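About Drelwood

Drelwood sells second-hand furniture from a shed in Narkthorpe. Walid Darwish started it after paying far too much for a "Georgian" sideboard that had been put together from two other sideboards, neither of them Georgian. He still has it. We keep the invoices in it.

Most dealers will tell you their stock has character. We'd sooner tell you which leg has been replaced. If we don't know how old a table is, the label says so, and we don't put "circa" in front of a guess and add £50.

What we think of restoring

Not much, usually. A good clean and a coat of wax will do for most tables. Stripping and staining takes off the surface people were paying for, and the "miracle" oils we've been sent to try smelled nice and did very little. Loose joints get glued. Old ring marks stay unless you ask.

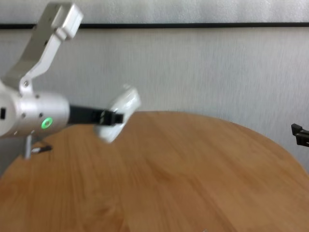 What we don't do

We don't value pieces over the phone. We don't hand out certificates, having seen how easily they are printed. We don't run sales either, as a price that can drop by half in February was probably wrong in January.

Buying from us

Come and turn things upside down. Bring a torch and a tape measure, and check your own doorway first. Delivery to Drevness and the villages is £51, stairs included. If something isn't as the label describes it, we take it back and collect it ourselves.

Closed Sunday. Ring the bell at the side door, the front one sticks.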